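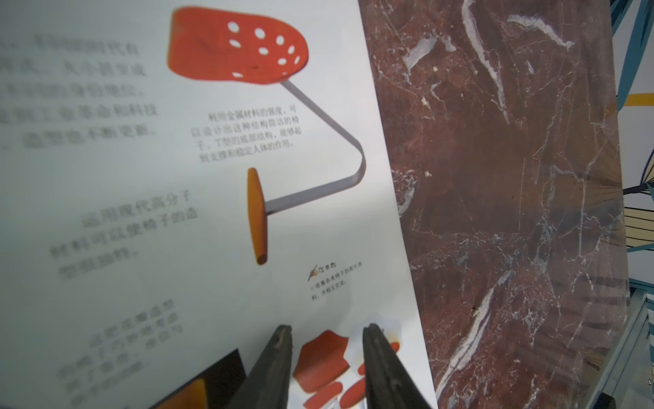
印在白纸上的凳子,橙红色的座面,灰色的弯梁。

我玩完了《Warkside》,想用中文写一写。中文是我的第二外语,有些句子我改了很多遍,如果还有奇怪的地方,请大家直接告诉我。前面的帖子不剧透,后面会剧透,到那里我会先写一行提醒。

《Warkside》是一个文字冒险游戏,也可以叫视觉小说。制作组叫 Penner,规模很小。他们以前做过一个短篇叫《Stastau》,一个晚上就可以玩完。我很喜欢那个短篇,所以新作一公布我就放进了愿望单。

正式版是2024年7月1日发售的。我当天晚上开始玩,本来打算只看序章,结果看到第二章的中间才去睡觉。第二天上班的时候我喝了很多咖啡。

故事是这样开始的。你是一个测绘员,接到一份合同,要去一个叫 Hulden 的镇重新画地图。镇子在一条河边,河的另一边就叫 Warkside。镇上的旧地图里没有 Warkside,可是从旅馆的窗户往外看,那里明明有灯。

你问旅馆老板那些灯是什么,他说是渔船。你问面包店的人,她说是工厂。你问学校的老师,老师先把教室的门关上,然后问你晚饭吃了没有。我看到这里笑了,同时背上有一点凉。

游戏一共有九章。每一章是镇上的一天,分成早上、下午和晚上。每个时段你只能去一个地方,去了码头就不能去教堂。时间过去了就回不来,除非重新读档。

我知道有的玩家不喜欢这种限制,觉得这是让人重复玩的手段。我自己可以接受,理由是每个时段的文字都很足,选了哪里都有东西看。我第一次玩的时候完全没有去过墓地,也没有觉得故事缺了一块。

最有意思的系统是画地图。每天晚上回到旅馆,你要把白天看到的东西画到纸上。游戏给你一些符号,比如井、桥、台阶、篱笆,你自己决定放在哪里。放错了也不会有红色的叉。

但是游戏会记住你画的东西。我在第三章把一口井画得太靠近学校,到了第五章,有一个小孩说他每天下课从那口井打水。我马上回去看我的地图,又去看第二章的对话。第二章里面那口井明明在教堂后面。

我不确定这是程序的设计,还是我自己记错了。我又开了一个新存档,把井画在正确的位置。这一次小孩没有说这句话,他说的是他的鞋子。所以是设计。

也就是说,地图在慢慢改变镇子。游戏没有在任何地方用教程告诉你这件事,菜单里没有,提示里也没有。你要自己发现。如果你看到这里还没有玩,对不起,不过商店页面的介绍其实也暗示了。

关于文字。我玩的是英文原版,后来又用中文版玩了一部分,当作学习。中文版总体很好,比我想的自然。河边的人说话很短,镇中心的人说话很长,中文版把这个区别保留下来了。

有一个地方我觉得翻译得比原文还好。原文里老渔夫说的是 "the river is tired today",中文版写的是“今天河没力气”。我把这句话抄在了我的生词本上。

也有一些小问题。界面里同一个按钮,有时候叫“记录”,有时候叫“笔记”。第六章有一句话的主语应该是“她”,写成了“他”,我当时以为有一个新角色在房间里,想了很久。我已经在反馈表里写了。

画面是手绘的背景,颜色不多,大部分是灰绿色和一种旧纸的黄色。人物立绘的表情比较少。有些角色从头到尾只有一个姿势,差别只在眼睛。我开始觉得是预算的问题,后来习惯了,反而会很认真地看他们的眼睛。

音乐用得很少。白天多数时候只有环境声:水、门、远处的狗。晚上画地图的时候有一段钢琴,速度很慢。我建议用耳机,有些声音只在左边出现,而左边是河的方向。

配音没有。我个人不介意,我读中文比听中文快。不过如果以后有中文配音,我愿意为了听力练习再买一次。

系统方面说几句。可以快进,可以回看,可以随时存档。存档位有很多,我没有用完。文字大小可以调,但是最大的字也不是很大,在掌机上看有一点累。

我在掌机上遇到过一次死机,是在第四章的市场。重新打开以后自动存档还在,只丢了几句对话。在电脑上没有遇到问题。

自动播放的速度我调到了最慢。对学语言的人来说,这个选项很重要,很多同类游戏的“最慢”还是太快。《Warkside》的最慢是真的慢,我可以查一个词再回来。

说到查词。游戏里有很多测绘的词:等高线、基准点、水准仪、比例尺。以前我一个都不认识。现在我认识了,但是不知道在生活里什么时候可以用。

游戏里面有一本“手册”,里面有超过210条词条,地名、工具、当地的说法都有。词条会跟着剧情更新。有的词条到了后期会少一句话,你要是之前没有仔细看,就不知道少了什么。

我开始的时候没有注意这一点。后来论坛上有人把前后两个版本的词条放在一起比较,我看了以后把手册从头读了一遍。“渡口”那一条,前期写着有两个摆渡人,后期只写着“渡口在北边”。

时间上,我打出全部结局一共用了41个小时。这个数字请不要太相信,我读得慢,而且有一段时间是在用中文版对照。读英文很快的人应该用不了这么久。

结局有四个。第一个我是自己走到的,第二个也是。第三个看了论坛的提示,最后一个完全是照着别人写的路线走的。我不觉得丢脸。

下面的帖子有剧透。还没有玩、又打算玩的朋友,可以先停在这里,玩完再回来。

剧透开始。

第七章,你终于可以过河。过河之前游戏让你选一样东西带在身上:地图、灯,或者旅馆的钥匙。我想测绘员当然要带地图,所以选了地图。

到了对岸,你打开地图,发现上面画的是 Hulden,每一条路都对,只是左右相反。你站的地方在地图上是旅馆。你抬头,那里真的有一家旅馆,窗户里有灯。我把手柄放下来,去厨房喝了水。

这一段没有吓人的音效,也没有突然跳出来的东西。只有几行字,背景图是早就见过的旅馆,翻转了一下。制作组花的成本可能很低,效果却比很多恐怖游戏好。

如果带灯过河,对岸的人会把你当作来修灯塔的。他们等修灯塔的人等了很多年,对你非常客气。这条路线是最温柔的,我推荐作为第二周目。里面有一顿晚饭,每个人都讲自己还记得的一条街。

如果带钥匙,你可以打开对岸旅馆的房间。房间里桌子上有一张没画完的地图,笔迹是你的。这条路线通向最难的结局,条件也最严格,我到现在还不完全明白判定的方法。

根据论坛上的整理,你在前六章不可以在地图上画任何一座桥。可是第三章有一个场景,镇长的秘书站在旁边请你画桥。你要说铅笔断了。我以为这个选项只是一个笑话,从来没有选过。

关于真相,游戏给了两种解释。一种是 Warkside 原来是镇子的一半,一次大水以后,大家商量好不再提它,旧地图也重新印了。另一种是根本没有大水,有人为了卖地把它从图上去掉了。两种解释都有证据,也都有一个地方说不通。

我比较相信第二种。教堂账本里有一页写着九月买了很多白色颜料,而水灾的纪念日在春天。没有人会在水灾之前半年准备涂地图的颜料。不过账本的年份被虫咬掉了,所以反对的人也有道理。

论坛上为了这个账本吵得很厉害。有人说九月是指水灾以后的九月。我用中文回了一个很长的帖子,花了我一个中午。有一位网友回复说“有道理,另外‘虫蛀’比‘虫咬’更地道”。谢谢你,不过我在上面那条还是写了虫咬,因为我刚刚才想起来。

我对第八章有意见。前面七天的节奏都很稳,到了第八天,突然有三个角色轮流找你,把自己的过去一次讲完。每一段单独看都写得好,放在一起就太满了。我在这里第一次用了快进,后来又后悔,回去重看。

面包店那位女士的故事尤其可惜。从第一章开始,她每次都多给你一个面包,你问她,她说是烤多了。答案在第八章,她每天还在按照两岸的人数烤面包。这么好的一个细节,夹在两段长独白中间,很多人可能会漏掉。

最后一章又变好了。最后一天没有地方可以选,你只有一个晚上,一张白纸,所有的符号都可以用。你画什么,镇子就是什么。画完以后要盖章,盖了章就不能改。

第一次我画得很准确,把两岸都画上了,也画了桥。结局里镇上的人过了河,有的人找到了家,有的人在门口站了一会儿又回来了。学校的老师没有过河。游戏没有解释他为什么不过,我觉得不解释比较好。

第二次我交了白纸。我以为会是坏结局。合同的公司写信来,说很遗憾,不能付尾款。然后下一个测绘员来了,住进同一个房间,老板对他说那些灯是渔船。画面停在窗户上,接着是制作名单。

剧透结束。

和《Stastau》比较的话,短篇更集中,我现在想起来还是更难过。《Warkside》更大,也更松。制作组在短篇里就喜欢写“大家都知道但是不说的事情”,这次有了更多的空间,偶尔空间太多了。

两个作品之间有一点联系,不玩短篇也没关系。玩过的人可以在第四章的市场看一看卖旧明信片的摊子。我只说到这里。

适合谁玩:喜欢慢慢读的人,喜欢地图的人,还有正在学外语、想找一个句子不太难但是有味道的游戏的人。不太适合想要战斗或者谜题的人。这里的谜题都在文字里面,没有机关,没有密码锁。

也有人问我能不能和孩子一起玩。没有血,也没有什么不合适的画面,但是气氛比较压抑,第七章晚上可能会让小孩睡不着。大一点的孩子应该可以。

价格我觉得合理。如果你犹豫,可以先玩免费的试玩版,内容是序章和第一章,存档可以继承到正式版。注意你在试玩版里画的地图也会继承,所以不要乱画。我乱画了,我在旅馆后面放了很多台阶,后来每天早上都要听老板抱怨膝盖疼。

补充一条:刚才有朋友在评论里问“基准点”怎么找。第二章下午去码头,跟收网的人说话,第二次说话的时候选“石头”。第一次没有这个选项。

再补充一条:手柄操作的时候,旋转符号是按住右边的肩键再推摇杆。说明里写的是左边,我试过,左边是删除。我删掉了一整排篱笆。

听说更新补丁会修正我说的那个“他”和“她”,也会把字体再放大一级。等补丁出来,我打算从头用中文版玩一遍,这次不对照英文。生词我会记在同一个本子里,看看比第一次少多少。

如果有人走通了钥匙路线,又没有在第三章说铅笔断了,请一定告诉我你是怎么做到的。我的存档还留在那天早上,秘书还站在旁边等我画桥。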